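Varnham group notebook, coverage coding
24 Jun 2020
Entry by Coralie Bolger

Carried on with the gun legislation coverage set. Export from Flatton came through overnight: 2620 articles after the date filter, before deduplication. The source list is 14 newspapers, same as in the protocol. One of them changed its section labels partway through the period, so "Opinion" and "Commentary" are both in the section field and have to be merged before anything is split by article type. Merge done in the working copy only. The raw export is untouched in the usual folder, read-only.

Duplicates. Wire stories are the main problem again. The same agency piece on the background check bill turns up under different headlines, and the local papers trim the last paragraphs to fit. Matching on headline misses nearly all of these. Matching on the full body is too strict because of the trimming. Ran Tang on the opening paragraphs only, with the dateline stripped. Checked a handful of the flagged pairs by eye and they were true duplicates apart from one pair, two separate vigil reports from Bondness that both open with the governor's statement quoted whole. Added a rule: if the opening is more than half quotation, compare the next paragraph too.

Decision needed on whether a reprinted wire story counts once or once per paper. Kieran wants once per paper, on the grounds that a reader in Bondness sees it in the Bondness paper and exposure is what we are measuring. Bradley wants once overall, as the protocol says "editorial framing" and a reprint is not much of an editorial act. Both readings fit the text of the protocol, so the text is at fault. For now every record keeps a cluster ID and a paper ID, and either count can be produced later.

Reliability check. Poppy and Jae-hoon each coded the same 40 articles without seeing the other's sheet. Variables were primary frame, secondary frame, named cause, policy mentioned, and source quoted first.

Policy mentioned and first source are fine. Primary frame is usable. Named cause is not. Went through the mismatches with both of them and they sort into two kinds.

First kind: the article reports an official attributing the attack to ideology, and the reporter then lists other possible factors without choosing between them. Poppy codes the official's claim. Jae-hoon codes "multiple/unclear". The codebook says to code "the cause advanced by the article", and that wording supports either of them. Proposed wording: "the cause stated in the reporter's own voice; if none, the cause stated by the first quoted source, marked as attributed." This needs an extra column, attributed yes/no.

Second kind: "access to weapons" as cause versus as policy. Where a piece says the attacker bought the rifle legally and stops there, Jae-hoon codes access as a cause. Poppy does not, unless the article ties the purchase to the outcome. I agree with Poppy here. A bare statement of legal purchase is a fact about the purchase. Jae-hoon accepts it but points out that in the editorials the tie is nearly always implied, and a strict rule will undercount editorials relative to news. Noted as a known bias. Will report the two article types separately anyway. 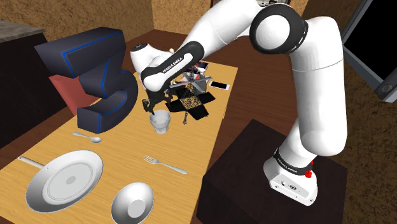
Franka Emika arm, fingers at the rim of a ribbed glass. Rendered.

Secondary frame has a different fault. The list has 5 options and no "none". Both coders were forcing a choice on short pieces that plainly carry a single frame, and forcing it differently. Adding "none" should clear most of it. Everything already coded for secondary frame has to be gone over again, short items first.

Terms. The label "terrorism" is being coded on the appearance of the word anywhere in the text. That picks up denials ("police said there was no link to terrorism") and agency names. Switched to three values: applied, denied, mentioned only. Same treatment for "hate crime". For "lone wolf" the plain word match can stay, as the denials are rare and both coders read them the same way.

"Gun lobby" is harder. Some papers use it for one organization, some for the whole set of state and national groups, and a couple of the columnists for any legislator who voted against the bill. Left as a string match with the surrounding sentence saved. Bradley to read the saved sentences and say whether a split is possible. I doubt it can be done from one sentence.

Bill identifiers. State bills in Bondness are renumbered when they move chamber, so a search on the first number loses the later coverage. Kieran has a lookup table, partly filled. Two bills with similar short titles were merged in it by mistake, the waiting period bill and the storage bill. Unmerged by hand. Articles tagged through the table before today should be treated as suspect for those two bills and retagged.

Software note. Tang drops curly apostrophes on import and joins the word halves, so possessives fail the string match. Found it when "shooter's" came back with no hits at all. Workaround is to convert to straight apostrophes before import. The script is in the shared folder with a plain name. Run it once per file. Running it twice does no harm.

Not done: letters to the editor. Flatton exports a whole letters page as one record, with several writers and often opposing views in it. Either split by signature line or leave letters out. Splitting looks possible for most papers, but two of them print the signature above the letter, and one prints initials only. Leaning toward leaving them out and saying so in the methods section.

To do
Kieran: finish the bill lookup, retag the two affected bills.
Poppy: rewrite the named cause entry in the codebook, with a worked case for each kind of mismatch.
Jae-hoon: recode secondary frame with "none" allowed.
Bradley: read the "gun lobby" sentences, and settle the reprint question with Kieran.
Me: second deduplication pass with the quotation rule, then draw a fresh reliability sample that shares no articles with this one. Second check to be coded in July, after the codebook is frozen.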